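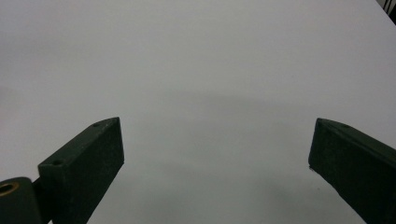 Plasmont Gripper Challenge

The Plasmont Gripper Challenge is a student robotics project in which school teams build a two-finger gripper, use it by hand on a tabletop, and then submit the recordings along with a written build log. It is run by the Plasmont Robotics Club as a one-semester course that ends in a small competition. The first season opened in February with 9 teams.

Search this site
Go
Advanced search

Background

The club had earlier offered a wheeled-robot class using kits from Nasrallah. Students in that class spent most of their time on driving and line following, and the instructors wanted a second course that dealt with picking things up. A hand-held tool was chosen so that a team could start work without an arm, a base, or motor programming. The person holding the tool does the moving, and the gripper does the grasping.

The course outline was written over one summer and revised after a trial with a single team from Brandico. The trial team asked for a longer calibration unit, and two class meetings were added.

Equipment

Each team builds its own gripper from a shared set of drawings. The fingers are thick, straight-sided blocks with small round holes in the top face. The season handbook allows changes to the fingertips but not to the overall length of the fingers. Teams may pick any color.

The parts budget is $200 per team. Unspent money stays with the club. Spare fingers are kept by the club and may be borrowed during the competition.

The work surface is a plain, light-colored tabletop. Teams are asked to clear it before each session and to leave the lights as they are until the session is over. Large changes in lighting between recordings made the first set of trial data hard to compare.

Class work

The first unit covers measuring and assembly. In the second, students learn to open and close the fingers evenly and to hold the tool at a steady height. Many of the early recordings contain no object at all. They are used to check the view from the tool and to find the position of the fingertips when the gripper is open. 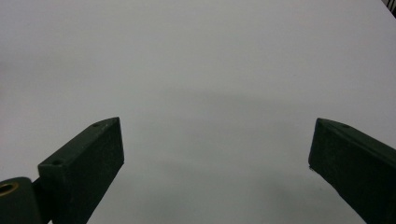
Open gripper fingers over a bare surface.

Objects are brought in with the third unit. Teams begin with foam blocks and move on to bottle caps, pencils, and folded cloth. Every attempt is written down in the build log, including drops and missed grasps. Over the first season the teams logged 2370 attempts between them.

The last unit is left open. One team used it to compare flat and ridged fingertips, and another rewrote the labeling sheet so that two students could fill it in at the same time.

Competition

The final event has a timed sorting round and a build review. In the sorting round, a team moves a mixed set of objects from the table into trays. Points are lost for objects that leave the table. In the build review, two judges read the log and ask each student about a part of the gripper that he or she worked on.

The highest total in the first season was 196 points, scored by the team from Lornico. The same team placed third in the build review.

Rules

Teams have two to five students. A student may belong to only one team per season. Fingers may be repaired between rounds, but the replacement has to match the original drawing. Logs handed in after the deadline are read by the judges but do not earn points.

Related pages: Plasmont Robotics Club; Hand-held gripper; Student competitions

Last revised 7/22/20

Share 9 Comments 0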